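The harvest thanksgiving in Mundholm will be held again this year in the old grain hall by the harbour, after the parish council agreed on it last week. The church itself is closed until February, while the roof is repaired.

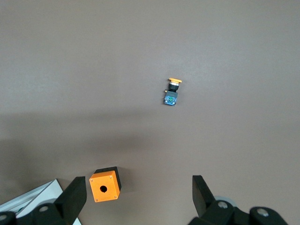

**Church & Community**

The service begins at 10 in the morning, and the doors open half an hour before. Last year the collection brought in 2896 euros, and all of it went to the food bank in Oteck. This time the money will be shared between the food bank and a Christian shelter for families in Toledo, with which the parish has had contact for many years.

Not everybody is happy with the choice of place. Some older members wrote to the council that a thanksgiving without an altar feels to them more like a market. The council answered that a simple altar will be put up, and that the hall has seats for 400 people. 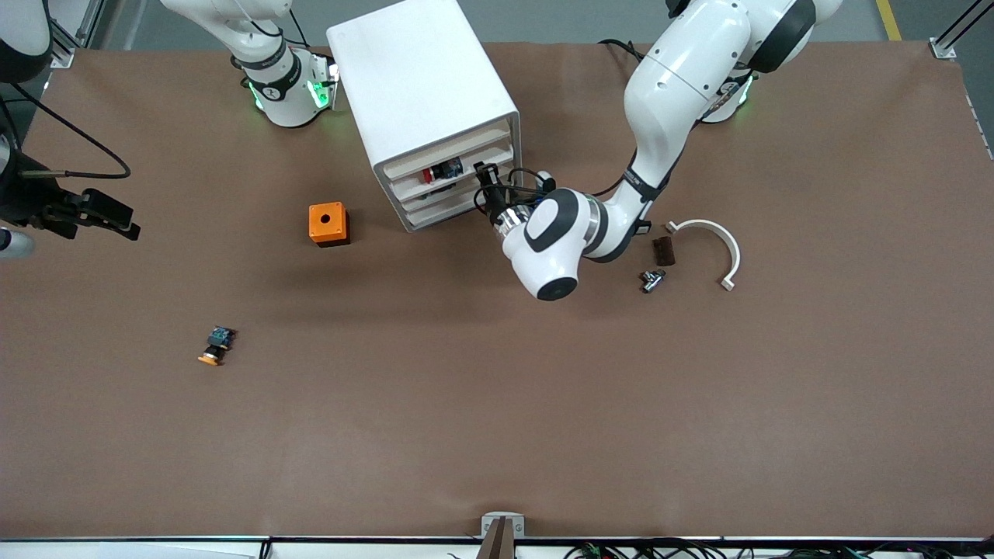

The choir from Vinura will sing two hymns, and the children of the Sunday school will carry in the bread. Guests are asked to bring tinned food and not fresh fruit, as the food bank can't collect it before Tuesday. After the service there is soup and coffee for everyone until 2 o'clock.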